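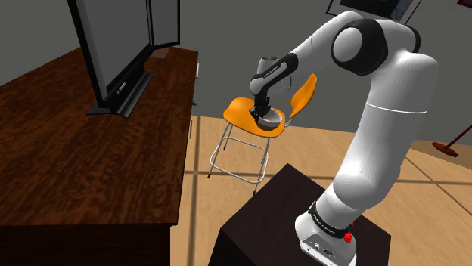

Unit 4: Counter and Bar Seating

Interior Planning I – Course Handout

Reading before class: the chapter on seated dimensions in the course packet. Bring a tape measure and the plan you drew for Unit 3.

1. Terms

Seat height is measured from the finished floor to the top of the seat. On an upholstered seat, measure to the top of the cushion and note how far it sinks when someone sits on it. Catalogs do not always do this the same way, so check the drawing as well as the table of sizes.

Surface height is measured from the finished floor to the top of the counter. Underside height is measured to the lowest thing a knee can hit, which may be an apron, a bracket or a drawer. Students often leave the underside off their drawings. Please include it from now on.

Overhang, or knee depth, is the distance from the front edge of the counter back to the cabinet face or wall below it.

Center spacing is the distance from the middle of one seat to the middle of the next.

2. The three common heights

Table height: surface 28 to 30 inches, seat 17 to 19 inches.
Counter height: surface 36 inches, seat 24 to 26 inches.
Bar height: surface 40 to 42 inches, seat 28 to 30 inches.

The words "bar stool" and "counter stool" are used loosely in stores and even in some trade catalogs. A 24-inch seat sold as a bar stool will be too low at a 42-inch bar. Write the seat height on your schedule in inches every time and do not rely on the name.

The working rule is a gap of 10 to 12 inches between the top of the seat and the top of the surface. If the counter is thick, or has an apron, check the thigh space too. Seven inches between the seat and the underside is tight for many adults.

Adjustable stools solve some problems and make others. A gas lift usually has a fixed footring, so the distance from seat to ring changes as the seat goes up. At full height a shorter person may not reach it.

3. Footrests

On a chair the feet are on the floor. On a stool they need something else, or the front edge of the seat presses on the back of the thigh and people begin to shift around after a few minutes. Place the footrest 16 to 18 inches below the seat. It may be part of the stool, or a rail fixed to the bar.

If the bar has a rail and the stool has a ring, draw both in section. They are often at different heights and the ring can keep the stool from being pushed in.

Footrests wear faster than any other part. Paint goes first. On painted stools, look for a metal cap or sleeve over the front rung.

4. Knee depth

Minimums used in this course:

Surface at 30 inches: 18 inches of knee depth.
Surface at 36 inches: 15 inches.
Surface at 42 inches: 12 inches.

The depth gets smaller as the seat gets higher, as the legs hang closer to vertical. Stone overhangs usually need support past a certain distance. The fabricator sets that distance, and you should ask for it in writing before you fix the plan.

5. Width and spacing

Allow 24 inches of counter per person. This is enough for a stool without arms. For stools with arms, or for swivel seats with wide backs, use 28 to 30 inches. At the end of a run, next to a wall, add a few inches so that the last person has somewhere to put an elbow.

To find how many seats fit, divide the usable length by the spacing and round down. Do not count the inside corner of an L-shaped counter twice. Two people cannot sit on either side of an inside corner without their knees meeting.

6. Space behind the seats

Measure from the edge of the counter to the wall or the nearest fixed object.

No one passes behind: 32 inches.
People edge past: 36 inches.
People walk past: 44 inches.

These are residential figures. In a commercial room the aisle is controlled by the local building code and by accessibility rules, and the larger number wins. If servers carry trays through, talk to the owner about how the floor is run before you settle on anything.

7. Accessible seating

A high bar does not serve someone using a wheelchair, and many older guests will not climb onto a stool either. Where a commercial counter is used for eating or drinking, part of the seating has to be at an accessible height, with the surface between 28 and 34 inches above the floor and clear knee space under it. Check the current standard for the number of places, the clear floor area and the route to reach it.

Put the lower section in with the rest of the seating. A small table by the restroom door meets very few people's idea of a good seat.

8. Backs, arms and stability

Backless stools slide fully under the counter and keep a room looking open. They are fine for a short stop. If guests will sit through a meal, give them at least a low back.

Four legs set slightly outward are more stable than four straight legs. A pedestal base needs either a wide, heavy foot or bolts to the floor. Bolted stools cannot be moved for cleaning, and the spacing has to be right the first time.

Check glides as well. Hard plastic on tile is loud. Felt on a floor that is mopped daily will not last – use a replaceable rubber or nylon glide.

9. Materials and color

Wood is warm to the touch and easy to repair. Bare metal is durable and noisy. Molded plastic cleans well but shows scratches, and dark glossy colors show them most. Vinyl is the usual upholstery for food service. Woven fabric belongs in homes and in places where drinks are not carried.

Stools are a useful place for a strong color. They are small, there are several of them in a line, and they cost less to replace than a wall of cabinets. Orange, red and yellow all read clearly from across a room, even when only the seats show. Ask for a full-size sample, since a chip two inches square will look darker than the finished seat.

For upholstered seats, write down the abrasion rating and the cleaning code. The seat of a stool also ends up holding bags, coats and dishes at one time or another, so a finish that marks easily will look old within a season.

10. Worked example: Desthorpe coffee bar

The room has 386 square feet of floor area. The bar is straight, 22 feet long and 42 inches high, with a 13-inch overhang. There are walls at neither end. The lower accessible section is separate and is not counted here.

Seats: 22 feet is 264 inches. Divided by 24 inches, that gives 11 seats.

Seat height: 42 minus 12 is 30, and 42 minus 10 is 32. Standard bar stools run from 28 to 30 inches, so specify 30.

Knee depth: 13 inches provided, 12 required. This passes, with an inch to spare. If the owner adds cladding to the bar face, check it again.

Cost: the Hedlund stool from Ostora was quoted at $335 each. Eleven stools come to $3,685 before tax and freight. Spare glides and one extra stool should be listed as separate lines, so the owner can strike them without disturbing the main order.

Note that 11 is the most the bar can take. With arms on the stools, at 28 inches each, the count drops to nine.

11. Assignment

Using your Unit 3 plan, add a seated counter for at least four people. Turn in:

A plan at 1/4 inch scale showing center spacing and the space behind the seats.
A section at 1 inch scale through one seat, with seat height, surface height, underside, knee depth and footrest all dimensioned.
A furniture schedule with one stool selected, including seat height, overall width, finish and unit price.
A paragraph on who will use the counter and for how long at a time.

The furniture budget for this unit is $2,000, stools only. Work is due at the start of the next studio session. Drawings without an underside dimension will be handed back for correction before they are graded.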